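I read the local crime log every morning with my coffee, and I have for years. It's not a habit I'm proud of. But it does mean I've watched how the Villanueva paper covers cases where somebody in a family gets hurt, and I have a complaint.

In February there was a case out on Drusa Road. A 71-year-old woman was found in a back bedroom of her own house, badly dehydrated, and her grown son was arrested for neglect. The first story went up before lunch. It had his mugshot, his age, the street, and a line from the charging papers saying he "couldn't take it anymore." By dinner there were hundreds of comments, and you can guess what they were like (I won't repeat them, my mother reads this).

Okay, so here's my thing. I think what happened to that woman was awful, and if he did what they say he did, he should answer for it in court. I'm not one of those people who thinks being tired is a defense. Plenty of worn-out people take care of a sick parent and don't leave her without water!

But that quote was all we got. "Couldn't take it anymore." Take what? For how long? Had anybody been to the house? It took the paper 14 weeks to run a second story, and it was 4 paragraphs on an inside page, and buried in it was the fact that the county had gotten calls about that address before. More than one call! That should have been the front page. I'd trade the mugshot for it in a heartbeat. 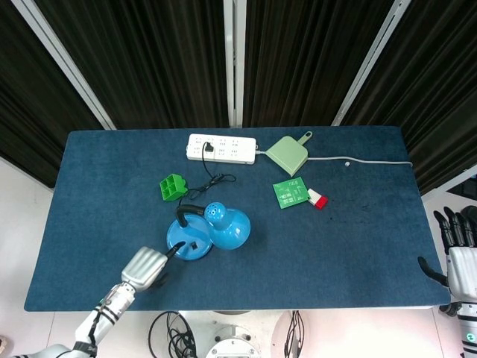
A power strip and other items set out on a dark blue mat, with black curtains behind.

The county's home visit program used to cover the whole valley, all the way out to Skestora. Now there's a waiting list with 61 families on it. I got that number by calling and asking, which took me ten minutes, most of it on hold. I'm a lady with a blog and a landline. A newsroom could do it before the coffee's done.

People tell me that writing about the waiting list is making excuses for him. I don't see it. You can hold one man responsible and still want to know why the phone calls went nowhere. When the bridge rail gave way over in Jolari, everybody wanted the inspection records, and they also wanted to know if the driver had been drinking. Both questions got asked the same afternoon and it didn't bother a soul.

And I really wish they'd drop the quotes from charging papers on day one. It's one side's version, picked out by somebody whose job is to get a conviction, and it sits up there in the headline like it's the whole story. Wait a day. Call the county. Tell me her name and something about her life, too, if the family's willing, because I read every word they printed and I still couldn't tell you one thing she liked to do.

The trial hasn't been scheduled yet, last I checked. I'll be reading.

Posted August 1, 2019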